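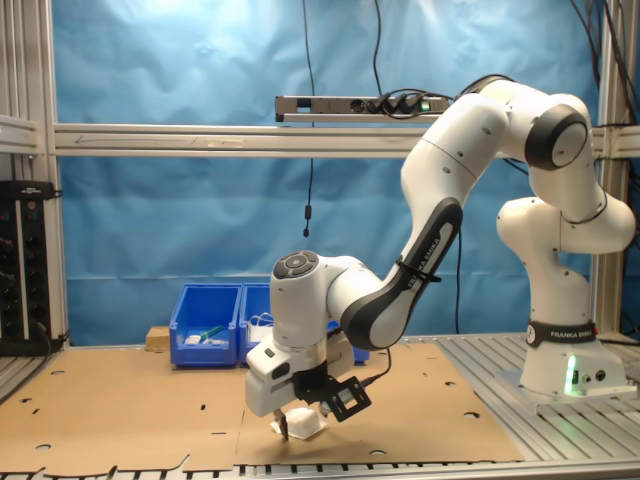 Franka Emika arm on a slotted aluminum table.

How to post new blog entries to a company page automatically

This page covers connecting a blog feed to a social page with Jistard, a scheduling service that reads RSS and Atom. The steps were written for the web version. The phone app can pause a feed but cannot add one.

Before you start

You need the admin role on the page, the full address of the feed, and a Jistard account on any plan. An editor role is not enough, and the connection will fail at step 4 with a permissions message.

Open the feed address in a browser tab first. If you see a list of entries or raw code, the feed is working. If you get a "not found" page, check the blog settings. Blogs hosted on Talotley have the feed turned off by default; the switch is under Settings, Reading, Syndication.

Adding the feed

1. Sign in and select Sources in the left menu.
2. Select Add source, then Feed.
3. Paste the feed address, including the https part. Select Check.
4. Select Connect page. A login window opens. Choose the page you want and approve the permissions listed.
5. Under Post format, choose Title and link, Excerpt and link, or Full image.
6. Set Check interval. The shortest setting is 21 minutes.
7. Leave Post existing entries off. With this box on, every entry now in the feed goes out as a new post.
8. Select Save.

The source shows as Waiting until the first check runs, then changes to Active.

Editing the post text

The default template is the entry title followed by the link. To change it, open the source and select Template. The fields {title}, {excerpt}, {author} and {link} can be used in any order. Text over 3000 characters is trimmed from the end, and a link placed last may be lost. Put {link} on the first or second line if you use long excerpts.

Preview images

The preview image comes from the blog entry itself and is not set in Jistard. If an old image keeps showing, select Refresh preview next to the post in the queue. Posts already published are not changed.

Common problems

Posts appear twice. Two sources are usually reading the same feed, one with a slash at the end of the address and one without. Delete one.

Source shows Expired. The page login has to be renewed every 89 days. Open the source and select Reconnect.

Nothing posts on Sunday. Check Quiet days under Account, Schedule. Entries held on a quiet day are sent at the next check after it ends.

Entries post in the wrong order. Set Sort by to Published date. Some themes change the updated date each time an entry is opened for editing.

Written by Lorena Montecinos. Template section revised in May by Viktória Szénási.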